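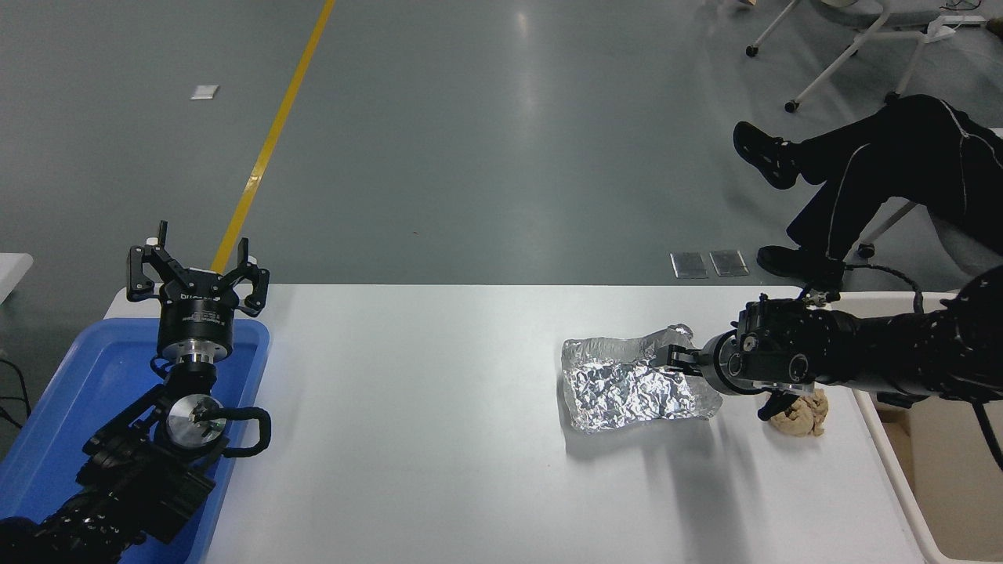 Timier list moderator, manipulation and handling group
2 December 2022

Re: [timier-handling] Foil, film and other things that will not hold a shape

Replying to the list, as two people have written to me off it with the same question.

> We have been looking at the Gitivitz figures from August and
> I am having trouble squaring them with the summary that went
> round. The summary says two-arm wrapping is "solved for flat
> sheet goods". The log has 3,000 attempts, of which 2,817 are
> marked complete. That is a good rate for a lab, but I can't
> find a definition of "complete" anywhere in the file. Does it
> mean the item was wrapped, or that the program reached its
> last step? Also, was the foil fresh each time? We pack filled
> rolls by hand at Ashour and would like to know whether any of
> this is worth a visit. If the answer is "come back in a few
> years" please just say so.

Taking these in order.

"Complete" in the August log means that the program reached its last step without a stop. It carries no information about the state of the parcel. A sheet that was folded beside the bread and pressed down neatly would be marked complete. I asked for the definition to be put in the header of the file and it has been, as of last week. Please download it again if you are working from the old copy.

The 3,000 attempts should not be read as one body of data. The first 500 used stiff card in place of foil, to check the arm paths, and should be left out of any estimate of how well foil is handled. I don't have the completion count split by material, so I can't give you a corrected rate. Dividing the two numbers in the log gives a figure that answers no question you are likely to have.

On the foil: no, it was not fresh each time. Sheets were reused until they tore. This matters more than it may seem. A new sheet off the roll is springy, lies nearly flat and shows a clean edge. A used one is creased all over, and each crease is a place where it will bend in preference to wherever you want it to. It also reflects light in patches, bright next to dark, and those patches move when a corner is lifted. Edge finding from a single colour camera is poor under those conditions. Depth from a stereo pair is worse, as the two views do not agree on where the bright parts are.

The job splits into four parts, and they are not equally hard.

Picking up a corner. Two fingers closing on the edge of a sheet is dependable if the edge stands clear of the table. If it lies tight to the surface, the fingers tend to push it along. Most of the stops in the log are here.

Placing the food on the sheet. Little trouble with bread. It is lumpy, but it tolerates a loose grip. I would not extend this to anything with a filling.

Folding. The second arm has to hold the food still while the first brings the sheet over. The wrist housing is bulky compared with a roll and blocks the view of the thing being wrapped at the moment the view is most needed. Bravisus tried a second camera low at the table side and reported an improvement, but gave no numbers.

Closing the ends. A person does this by feel, in a second or so. I have seen no method that does it in a way I would send out of a kitchen.

For the cycle time, the arms were run slowly, and I would not use the log to work out throughput. A packer on your line will be well ahead on any reading of it. Food contact is a separate matter: fabric sleeving and exposed cable runs are normal on research arms and would not get past your hygiene people.

So, for Ashour: as a replacement for hand packing of filled rolls, come back in a few years. If you are willing to change the packaging, the position is different. A preformed tray with a lid, or a bag held open by a fixture, removes nearly all of the difficulty, and there are ordinary machines that do both and need no arms at all. I would price one of those first.

For anyone running similar trials, please log the following with each attempt: material, number of previous uses of the sheet, and whether a person looking at the parcel afterwards would call it closed. The last is a yes or no and adds 15 seconds. Without it we will be having this exchange again over the next file.

The wording "solved for flat sheet goods" has been taken out of the summary. The revised text is in the usual folder, and corrections should come to the list.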